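Temeo Tape Rooms by Latavel
Reverb and echo library for Truseck Sampler
5 min read

Temeo Tape Rooms is a collection of 129 reverb and echo presets built from old tape machines, spring tanks and a few rooms that we have grown very fond of over the years. It loads straight into Truseck Sampler as an effects bank, and it also comes with a folder of plain impulse responses, so if you work in some other program you can still use nearly everything in it. We made it for people who record at home and find that their tracks sound a little too clean and a little too close, as if every player were standing in a separate closet (some of ours were, to tell the truth, and a closet full of winter coats is a fine place to sing).

The idea goes back to our drum library, Mạc, which many of you wrote to us about. A good number of those letters were very kind about the drums and even kinder about the room they were played in, and people kept asking whether they could have the room without the drums. Well, now you can! It is the very first preset in the bank, called Mạc Long Wall, and there are eight variations on it, some with the door open, some with the microphones pulled back into the hallway, and one with heavy blankets on the floor that is lovely on an upright piano.

The tape echoes took us the longest. We recorded each machine at several speeds and several levels, with fresh tape and with tape that had been around the heads more times than was good for it. The worn tape gives you that soft wobble that makes a single guitar note bloom and sag a little before it goes. You can set the amount of wobble with one knob, marked Drift, and we would suggest starting low and creeping up. At the top of its travel it gets seasick, and some of you will like that very much.
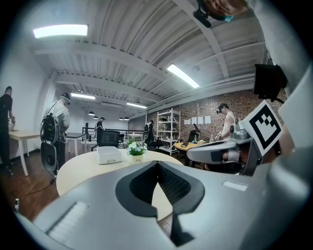 Can I use the presets on a whole mix, or only on single instruments?

Both work, though the tape echoes are happiest on one instrument at a time. For a whole mix, try the presets in the Small Halls folder, keep the Blend knob in the lower quarter, and roll off the low end with the Bass Trim control so that the kick drum stays where you put it.

The springs are a noisier bunch. We left the boing in, because a spring without its boing is a sad thing, but each spring preset has a Calm switch that takes the edge off sharp sounds such as claps and rimshots. If you play surf guitar, leave Calm off and turn everything up. If you sing, switch it on and add a short pre-delay, and you will get that slightly lonely jukebox sound that works so well on slow songs. We have also had very nice results with electric organ, harmonica, and a cheap toy keyboard that was never meant to be recorded by anybody.

Every preset has the same six knobs on its front page: Blend, Length, Drift, Tone, Bass Trim and Pre-Delay. We thought for a long time about adding more, and there was a version last March with three pages of them, but we kept coming back to the simple one when we were making music ourselves. If you do like to dig, the small arrow in the corner opens the editing page, where you can swap the impulse, reshape the tail and save your own version into the User folder.

What is in the download

129 presets for Truseck Sampler
64 impulse responses as WAV files, 24-bit, stereo
A short PDF guide with suggested settings for voice, guitar, keys and drums
Download size: 738 MB

You will need the full version of Truseck Sampler to load the bank, as the free player does not open effects banks. The impulse responses will open in any convolution reverb that reads ordinary WAV files. Please unpack the whole folder before moving it to your library drive, and keep the folder names as they are, or the sampler will ask you to find each file by hand, which is a dull way to spend an evening.

Your license covers one person on up to three computers. You may use the sounds in any music you make, released or unreleased, paid or unpaid, and you don't have to credit us (though we do enjoy hearing the results). What we ask is that you don't repackage the impulses or the presets and pass them on as a library of your own.

Owners of Mạc get 9 dollars off at checkout. The discount shows up by itself once you are signed in with the account you used for the drums.

Related items

Mạc: Drums in a Long Room
Latavel Spring Tank Sampler
Temeo Pump Organ
Worn Tape Loops, Volume Two
Truseck Sampler, Full Version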